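Print this message | E-mail this message
Posted by Grilari, May 21, 2019

Hello all,

I've been meaning to answer the question about binder clips since it came round, and I've finally got mine out of the drawer to have a proper think. Quoted bit first, for those who skim:

> I keep sheet music in loose bundles and the clips are driving me up
> the wall. I bought a mixed tub in December and the little ones are
> always at the bottom when I want them. Do you all sort by size or by
> colour? And what do you keep them in? The tub lid has split already.

My pictures, before I forget them:

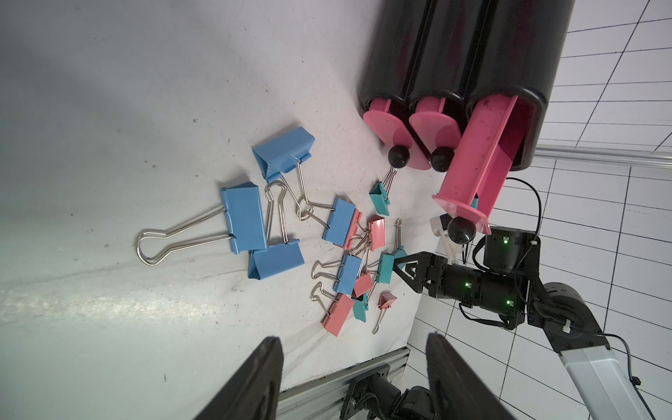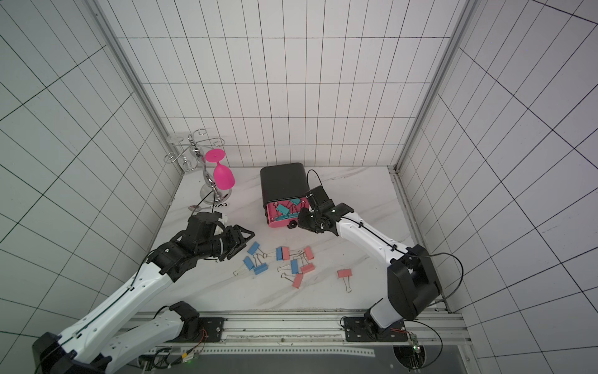 Blue, pink and teal clips on the table in the first one; the teal ones in the little black and pink case in the second.

I sort by colour, and I know a few of you will groan! I did try sizes for a good while, with everything in old jam jars, and it was hopeless because I never could tell a middling one from a small one in bad light. Colour I can see from across the room. So teal is for things I'm still working on, pink is for bills and anything with a deadline, and blue is for what's finished and can go up on the shelf (the blue ones get the fat bundles, poor things).

As for what to keep them in, I'd say anything with an opening at the front, so you aren't forever tipping the lot out to find one. The case is shaped like a tiny suitcase on wheels, which is daft, but the pink compartment holds a good heap of clips and you can get your fingers straight in. The handles do stick up all over the place and hook on to each other. If that bothers you, fold them flat against the clip before you drop it in. I do it when I remember, so not often.

Two more things. Don't bother with the Trollberg tins that were recommended on here a while back. I had 2 and the lids were so tight I broke a nail on each. The Kornau trays are much better if you've got a deep drawer: 7 sections, and mine cost less than a sandwich. And if you're buying more clips, the big box from Vlad has 132 in it, roughly 6 years' supply at the rate I lose them, though you don't get to choose the colours.

For sheet music I'd go for a larger clip than you think you need, with a bit of folded card under it, otherwise you get that dent along the top of the first page. Mine are all dented from before I learned.

Does anyone know how to get a bent handle to sit back in its slot? I've got a saucer of them now and can't bring myself to bin them.

Cheers,
Grilari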